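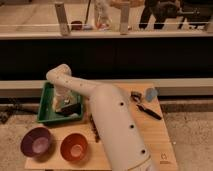
One student wrote at the end of last term that the unit on storage should come before the unit on cleaning, as most of the trouble in a small kitchen starts on the shelf. The order has been changed. Storage is now Unit 4 and cleaning is Unit 5. If you have an older copy of the course pack, the page numbers for these two units are swapped.

FOOD HANDLING BASICS
Unit 4 handout: Receiving and storing food

Read before class. Bring the handout with you on Saturday, along with the blank label sheet from Unit 3.

4.1 What this unit covers

Unit 3 dealt with how germs grow and which foods they grow in. Unit 4 follows a delivery from the back door to the shelf. It covers checking goods in, where each kind of food goes, dating and rotation, and what to do when a cooler fails. Freezing gets a short section only. Thawing is in Unit 6.

The two kitchens used for the case work are Prata, a lunch counter with one walk-in cooler, and Zimero, a bakery that also sells sandwiches. Floor plans for both are at the back of the course pack.

4.2 Receiving

A delivery should be checked while the driver is still there. Once the driver has gone, it is much harder to refuse a case. Check cold goods first, then frozen, then dry.

Chilled food should arrive at 41 degrees F or below. Push the probe between two packages for sealed goods, or into the thickest part for open ones. Clean the probe between items. Write the reading on the invoice next to the line for that item, with your initials.

Signs that a case should be refused:

Packaging that is torn, leaking or swollen
Cans with dents on the seam or rim
Frozen goods with large ice crystals or frozen liquid in the bottom of the box
An off smell
A use-by date that has passed

A dent in the flat side of a can is usually acceptable if the can isn't bulging or leaking. Students often mix this up on the worksheet. The seam is the part that matters.

At Prata, dairy comes in at 6:30 in the morning and the first cook starts at 7. For half an hour the crates stand in the hallway. We will talk in class about what the owner could change. Think about who could take the delivery and whether the supplier could come later. Consider also what it would cost to leave things as they are.

4.3 Shelf order in the cooler

Food is stacked by how hot it has to be cooked. Food that will not be cooked again goes on top, and poultry goes at the bottom. From top to bottom:

Ready-to-eat food
Whole fish, and whole cuts of beef and pork
Ground meat and ground fish
Whole and ground poultry

The reason is drips. Juice from raw chicken that lands on a salad will be eaten as it is.

Raw shell eggs cause arguments every term. For this course, put them below ready-to-eat food and level with whole cuts. If your county inspector tells you something different, follow the inspector.

Nothing is stored on the floor, including in the walk-in. The bottom shelf should be at least six inches up. Leave space between containers and the wall so that air can move. Do not line shelves with foil or cardboard. This is done in many kitchens to save wiping, and it blocks the air.

4.4 Labels and dates

Any ready-to-eat food made in the kitchen and held cold for more than 24 hours needs a label with the name of the food and the date it must be used, sold or thrown out. The limit is seven days at 41 degrees F or below. The day it was made counts as day one.

So soup made on a Monday has to be gone by the end of Sunday. Most wrong answers on the quiz come from starting the count on Tuesday.

When two batches are mixed, the new container takes the older date. The same goes for a dish made from something already held cold. If the cooked chicken is on day four, the chicken salad made from it starts on day four.

The label rolls used in class are from Wusier. Any label will do if it stays on in the cold and comes off in the wash. Masking tape is fine at home but leaves glue on plastic tubs.

4.5 Rotation

First in, first out. New stock goes behind old stock. It helps to write the receiving date on the front of the case with a thick marker, since printed dates are often small or in code.

Dry storage should be kept between 50 and 70 degrees F. Flour and sugar that have been taken out of the bag go into a lidded bin with the name on the body of the bin. Lids get swapped.

4.6 When a cooler fails

Case: Cusimo, a catering firm, loses power to one reach-in unit overnight. The morning reading inside is 52 degrees F. The last written reading is from 9 the evening before. There is cooked rice, cut melon, whole raw carrots, hard cheese and an unopened bottle of ketchup.

Work through each item before class. Write down whether you would keep it or throw it out. For at least one item, also write down what else you would need to know. The loss on the insurance form is $3,000, most of it from food for a wedding, and the insurer has asked for the temperature log.

Reading for next time: Unit 5, sections 5.1 to 5.3. The label sheet is collected at the door.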